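Two Blocks High: The Home-Built Arm and Its Promises 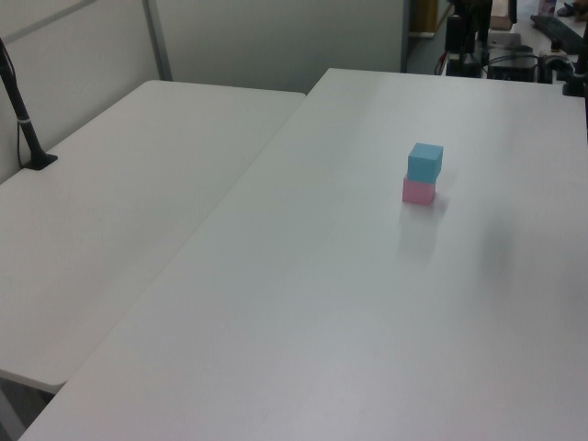 Griet Peeters has spent 2311 euros on her robot arm, which she builds at a shared workshop called Zimlow, and she would like it to tidy a kitchen one day. I went along with low expectations. The test piece is a pair of small foam cubes, blue on pink, with the blue one sitting a little askew. Any toddler would do as well and then knock it over for fun. The arm itself stands further back with its cables in a tangle, and Peeters admits that she spends more evenings on wiring than on anything that moves.

Her log runs to 207 attempts at stacking. She counts 19 as good. She blames the cheap joints, then the software, then her own soldering, and I suspect all three. Thandeka Mtshali, who shares the bench, gave up on an arm of her own in December and sold the motors. "I wanted a helper and I got a pet," she told me.

Peeters plans to try mugs next. I'd keep the good ones in the cupboard.

Comments

moodley_k: 19 out of 207 is better than mine ever managed.

Atmont: What counts as "good"? Did it have to stay up?

rustyhinge: You can buy a lot of washing-up liquid for 2311 euros.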